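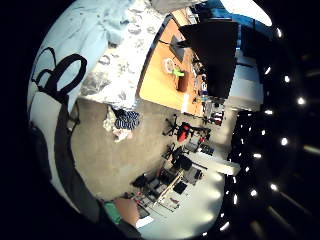

How long should new fabric soak before its first wash?
Leave it for 48 minutes in cool water with one capful of Kamell color fixer, then go straight on to step 1.

Section 8. First wash and care of printed cotton

This is the fun part! Printed cotton softens up so nicely after one good wash, and you only have to be fussy the first time.

1. Check the label on the end of the bolt and write down the fabric width before you cut it off.
2. Zigzag both raw edges. A loose, wide stitch is plenty.
3. Set the washer to Cool, Gentle. Keep the load small so the cloth can move around freely.
4. Add 13 ml of Sayce liquid soap to the drawer (the marked line on the cap, if you have the newer bottle).
5. Choose a spin speed of 400 and press Start.
6. Take the cloth out as soon as the cycle ends, and give it a good snap to shake out the creases.

CAUTION: Do not use bleach or fabric softener with the fixer. Rinse the drawer first if either was in the last load.

Note: Deep reds and navies love a second soak. Ayana Belay in our Stokotport workroom does hers overnight and the colors come up beautifully!
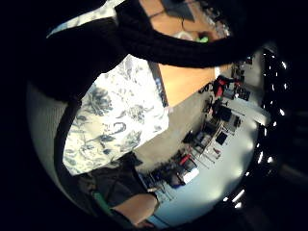

Floral print in blue-gray on white.

Drying and pressing

7. Hang the cloth over a wide rail, away from direct sun.
8. Press from the back while it is still slightly damp, with the iron on medium. Work along the grain, lifting the iron between spots.
9. Roll it onto a tube if you won't be sewing right away.

CAUTION: Test the iron on a corner first. Some prints have a coating that marks easily.

For piecing and quilting, go to Section 9.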